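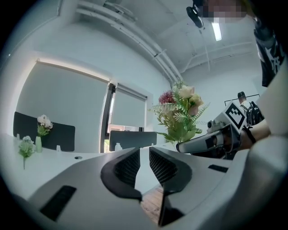

How a Tree Becomes a Floor

Many homes and schools have wooden floors. The long pieces of wood you walk on are called planks. Every plank was once part of a tree trunk.

Cutting the log

After a tree is cut down, its branches are taken off and the trunk is sawed into logs. A truck carries the logs to a sawmill. There, a machine strips off the bark and a large saw slices each log into boards.

Drying the boards

Fresh wood is full of water. As it dries, it shrinks, and it can bend or crack if it dries too fast. Workers stack the boards with thin sticks between them so that air can move through the pile. Many mills then use a warm room called a kiln.

Barbara Lis runs the drying room at the Ciseck sawmill. Her oak boards sit outside for 6 months before they go into the kiln. "If you hurry oak, it splits," she says. The kiln holds 700 boards at a time.

Fitting them together

Many floor planks have a thin ridge along one side, called a tongue. The other side has a slot, called a groove. The tongue of one plank slides into the groove of the next. Builders leave a small space next to the walls, where it is hidden by a strip of trim. Wood swells in damp weather and needs room to grow.

Why do floors creak?

A creak is the sound of two things rubbing. A plank may rub against a nail, or against the plank beside it. Old floors often creak more in winter, when heated air dries the wood and the gaps get wider.

Words to know

Bark: the outer layer of a tree.
Grain: the lines and patterns you can see in wood.
Kiln: a heated room or oven used for drying.
Sawmill: a place where logs are cut into boards.

Try it

Find a wooden floor and look closely at the grain. Dark, round spots are knots. They show where a branch once grew.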